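**Hand-held gripper budgeting** is the part of robot project planning that deals with the purchase, upkeep and staffing of grippers worked by a person's hand. The grippers are used to record how everyday objects are picked up and put down, and the recordings are later used to train a robot arm. The method is usually sold as the cheap way in. Whether it stays cheap depends on what a buyer agrees to count, and published budgets tend to count very little.

## Background

Before hand-held tools became common, most small groups recorded tasks by steering a full robot arm from a distance. That meant buying the arm first. With a hand-held gripper the arm can be put off until later, sometimes until the next financial year, and suppliers lean on this point heavily. The arm still has to be paid for if the work is ever to run on a robot. A plan that leaves it out has moved the cost to another page.

## What is bought

A typical order covers the grippers, spare finger pads, chargers, storage and some form of software licence. Tasks that need two hands need two grippers, and quotations differ on whether the listed price is for one or for a pair. The Cernura price sheet, for instance, lists single units but shows its discounts for pairs, which makes it hard to compare with Birnura's, where the pair is the unit and the software is extra.

The objects to be handled are often missing from the order altogether. Sweets, packets, cups and cloths are cheap one by one, but they get crushed, lost or eaten, and a project that wants variety has to keep buying them. Sorting work with small wrapped goods is a common first task. It needs little room and no special furniture, and it is hard enough to show up a poor gripper. 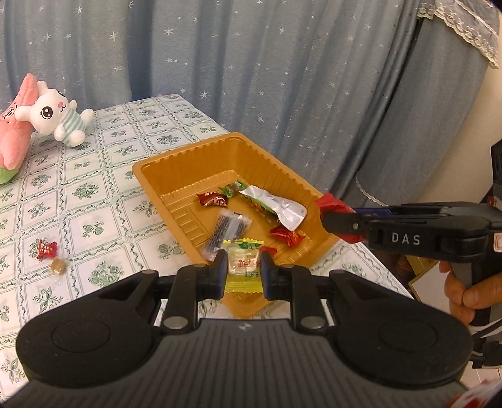
A reader of the Fernthorpe planning notes objected that none of this belongs in an equipment budget at all, as sweets and trays come out of petty cash and should stay there. The notes kept their original line. Over a run of 11 weeks the Fernthorpe project spent more on consumables than on spare parts, and petty cash had no record of which task the money had gone on.

## Labour

Labour is the largest cost in most plans and the one most often guessed. Suppliers quote the number of recordings a person can make in an hour, commonly 50 and in one Marino brochure 100. These figures seem to assume a practised operator and a task that needs no resetting. They leave out putting the objects back, charging, checking files and throwing away the bad ones.

A buyer can test such a claim in an afternoon with a borrowed unit and a kitchen timer. Few do so before signing. Where trials have been run, the rate in the last hour is a better guide for the budget than the rate in the first, when arms are fresh and everyone is keen.

## Upkeep

Joints loosen, pads wear and screws work free. Warranties often cover the body of the tool and exclude the fingers, although the fingers take most of the wear. Birnura's standard cover excludes "contact surfaces" without saying what they are. Buyers are advised to get a written list, and to ask how long a replacement takes to arrive. With 2 grippers and no spare, one broken finger stops all two-handed work.

## Criticism

The main complaint against the usual budgets is that they compare the wrong things. The price of a gripper is set beside the price of an arm, when the fair comparison is between the full cost of a usable recording made one way and the same recording made the other. Very few buyers have published both figures, and those given by sellers cannot be checked.

A second complaint concerns scale. Plans drawn up for one table are often multiplied to cover ten, with no money added for supervision or storage. The Fernthorpe notes dropped this approach in their second version and priced each table separately. The total went up, and the order was cut to four tables in March.

## See also

- Leasing of robot equipment
- Consumables in research budgets
- Teleoperation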